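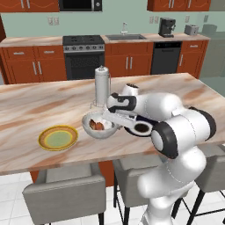

Kitchen Tips for the Simulation Team

These notes are for students joining the Flornance robotics club's kitchen project. We build kitchens on screen and have a simulated arm work in them before anything runs on the real one. Most of the tips came out of our May session.

1. Start with one bowl

Put a single bowl near the middle of the island and leave it there until the arm can reach the rim every time. A shallow, rounded bowl is a good first object. Two slim fingers can close on the edge without going deep inside.

2. Keep tall things in, but know where they are

A tall container behind the bowl makes planning harder, and real counters have them. Approach from the side and keep the wrist low. If the arm clips the container on the way back, move your retreat point before you touch the grasp.

3. Check the stools

The forearm is easy to watch. The elbow and the lower links get forgotten, and they pass close to the bar stools. Turn on collision display for the seat backs and the legs. One of our worst bugs was a stool with no collision shape at all, and it went unnoticed for 134 runs.

4. Put food in the bowl last

Small loose pieces slow the physics down. Test with an empty bowl, then add a small heap. If pieces sink through the bottom, use a smaller time step or a thicker bowl wall.

5. Change the counter pattern

Streaked marble can confuse a vision model that has only seen plain counters. Swap in other surfaces between batches. Our last batch was 1,958 runs on four countertops.

6. Name your files the same way

Kitchen, object, task, run number. Ayala is the kitchen layout, Memau is the arm controller, and Filtbridge is the script that throws out bad runs. Don't rename the folders or Filtbridge will skip them.

7. Save before you move furniture

Moving the island shifts everything parented to it, plates and bowls included. Save a copy first. Old copies go in the archive folder at the end of each meeting.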